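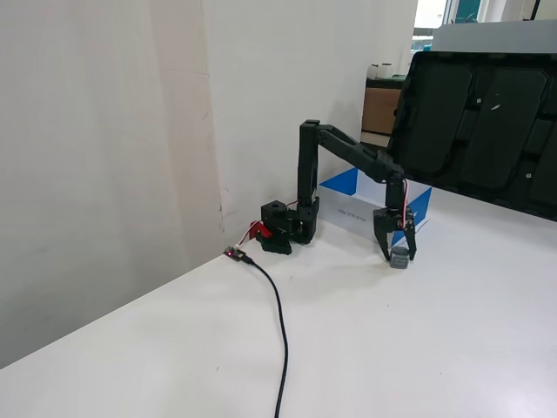
Catalogue issue 2, page 20

Tevura Bench Top, White

Plain white work surface for small-parts work, sorting, inspection and light assembly. Supplied by Pirance as a top only, or with the Clunari underframe. The top has no holes, grooves or printed markings, and the full area can be used.

The standard length is 2000 mm. Other lengths are cut to order and cannot be returned. State the length and the position of the wall, if there is one, when ordering. Tops for a corner position are supplied with one squared end so that the top can be pushed up to both walls.

Surface

White was chosen for contrast. Small dark or grey items are easier to find on it than on the grey top it replaces, and dropped screws show up at once. The surface shows marks from pencil, rubber and metal edges. These come off with a damp cloth and a little washing-up liquid. Do not use scouring powder or wire wool. Solvent should be tried first on the underside.

Under strong overhead light the top reflects more than the grey one. Where this is a nuisance, move the lamp to the side or fit the Clunari shade. A matching white wall behind the bench will brighten the whole area, which some users like and some do not. 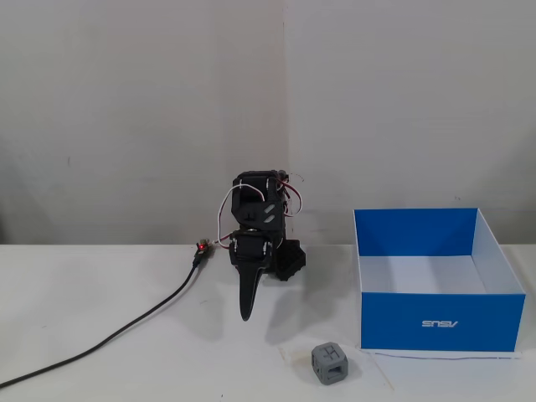
Loading

The top is rated for 100 kg, evenly spread, when carried on the Clunari underframe. The rating does not apply to trestles or to frames from other makers. Heavy items should stand over a cross rail. Clamps may be used along the front edge with a pad between the jaw and the surface – an unpadded jaw will leave a dent, and dents are not covered by the guarantee.

Leads and cables

There is no cable port in the standard top. Leads are taken over the front or side edge, or down behind the bench if a gap is left at the wall. A gap of around 20 mm is enough for most plugs to hang freely, but not for the plug itself to be passed through. Where a port is needed, order the drilled version and give the position measured from the left-hand end.

Boxes and trays on the bench

Open cardboard boxes can be kept on the top without harm. Printed card that has become damp may leave colour behind and should be lifted off before it dries. Moulded plastic trays are safe to slide, provided the underside is free of grit.

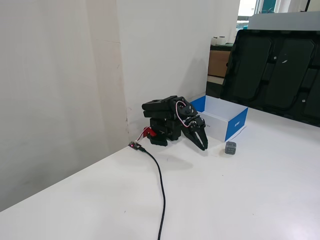

Text: Ikhsan Pillai, Pirance

Fitting

The underframe goes together with the hex key supplied. Set the feet with the top off, check the level in both directions, then lower the top on to the rails. Two people are needed for this. Fixings go in from below and should be left finger-tight until all are started.

If the top rocks after tightening, slacken the rear fixings and set the feet again. Packing pieces under the top are not recommended – they work loose and the edge begins to lift.

Ordering

Top only, white
Top with Clunari underframe
Top, drilled for cables
Clunari shade

Orders are sent out from the Pattinasarany depot. Tops travel flat and need clear access to the room. Saturday delivery is available on request, ground floor only.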